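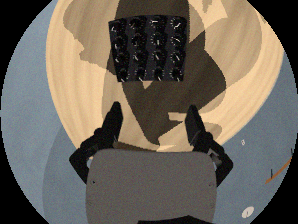

I went back to the Pirden brewery site last week. The main building is flats now, but the gate pillars are still there, and if the light is low you can read the ghost of the painted sign on the north wall, or at least the first half of it.

The brewery belonged to a family called Porklow, who already had a malting business by the river and wanted something to do with the malt they couldn't sell. They put up a tall brick brewhouse, a cooperage and a row of stables. The water came from a well in the yard, which the sale papers describe as "inexhaustible". It ran low in its second summer and they had to sink another one further up the hill.

At its busiest the place filled 800 barrels a week. Most of it was mild, sold within ten miles by horse and dray, with a small amount of strong ale brewed in February and kept back until the following winter. The strong ale is the one people remember, or say their grandparents remembered. I have never found a recipe. There is one brewing book in the county archive and it covers only the mild, in very bad handwriting, with a lot of crossings out where the brewer changed his mind about the sugar.

Ngan-ling Man has been through the wages books, which I had only skimmed, and she has corrected me on two points. I had written in an earlier post that the cooperage closed before the brewery did. It didn't – the coopers were moved on to repair work and paid from a different ledger, so they vanish from the one I was using. I also had the head brewer's dates wrong by a year. Both posts are now fixed.

The bottling hall came later than everything else and was never a success. They bought a second-hand filling line that could manage 2,000 bottles a day if it was kept running, and from the repair bills it very often wasn't. The bottles themselves are thick green glass with an internal screw stopper and the name in a plain oval. They turn up in gardens around here, usually without the stopper. I have three, one of them chipped.

After the last of the family died the brewery was bought by a bigger rival, mainly for its pubs. There were 20 of them, nearly all within walking distance of each other, and the buyer shut the brewhouse inside 10 months and supplied the pubs from its own plant. Seven are still open. The Railway has the best surviving window, etched with the full brewery name, although a radiator and a fruit machine make it hard to get near.

Chin-lung Wan lent me a box of labels his father collected, and there are four Porklow ones in it. Two I knew already. The other two are for a ginger beer and a "dinner stout", and I can't find either product in the price lists. They may have been trial printings, or the price lists may be incomplete – there is a gap where several years are missing altogether. I've scanned all four and given the box back.

The next job is the deeds. The archive has them in two bundles, only one of which is catalogued, and you have to order the other by letter. I've sent the letter. If anyone has a bottle with the stopper still in it, or a label for the strong ale, I would like to see it.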